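Teaching the software to pick up a cup

06/05/2024

14 comments 238 shares

At Flatby, the day's recording starts with someone tipping plastic cups onto a round table. The cups land how they land. A person then picks up a pair of hand-held grippers and begins putting them in order, one cup into another, while a camera on each gripper records the job.

The company makes control software for robot arms. It has eleven staff and rents the upper floor of a former printing works, and for the past two years most of its effort has gone into a program called Draltent, which takes in camera images and puts out a short run of gripper movements. The arms themselves are bought in. Draltent decides where they go.

Earlier versions worked in separate stages. One module found the objects, a second estimated how each was lying and a third planned a path. It was easy to debug and slow to improve. A cup on its side with another leaning on it would throw off the pose estimate by a few degrees, and the planner, which trusted the number completely, would drive a finger into the rim.

Draltent does away with the pose estimate. It learns from recordings of people doing the task, and the recordings come from grippers shaped like the ones on the arms, so the view the software trains on is close to the view it will have later. 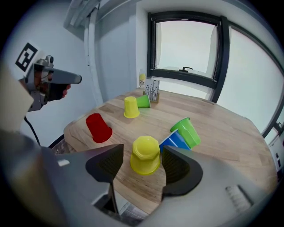

Cups on the table at Flatby, seen from one of the two hand-held grippers. The square marker on the other gripper is used for tracking.

The cup task has 521 recordings behind it so far. The first 200 were enough to get an arm to reach for the right object and close on it. Nesting took longer. The trouble was cups lying on their sides, which have to be turned before they can go anywhere, and the early model tended to grasp them by whichever edge was nearest.

Staff went back through the recordings and found the operators had no fixed habit either. Some turned a fallen cup with one gripper, others used the table. The team wrote a one-page guide, recorded again and kept the older material in the training set at a lower weight.

Timing was the other problem. Two grippers mean two video streams and two position tracks, and if they drift apart the software learns to let go of a cup before the second hand has it. A tool called Sobczak now lines up the streams after each session and rejects any recording it can't match. It also throws out those where a marker has been hidden from view for too long. Operators see the result on a laptop straight away and can redo the take while the table is still set up.

Lighting gets less attention than visitors expect. The table stands by the windows and the blinds stay up, and recordings are made on overcast days and sunny ones alike. An attempt to standardise with lamps produced a model that did well under lamps.

Planning still has a place. A separate layer, Hukivon, sits between Draltent and the motors and checks each proposed movement for collisions and joint limits. It runs at 1,000 cycles a second and knows nothing about cups. If a movement fails the check, the arm stops and Draltent is asked for another. The company logs every refusal, and the log has become the main source of ideas for what to record next.

Flatby plans to move on to bowls and lidded containers in July. The cups will stay in use as a regression test, run against each new build before it goes to customers.

Comments (14)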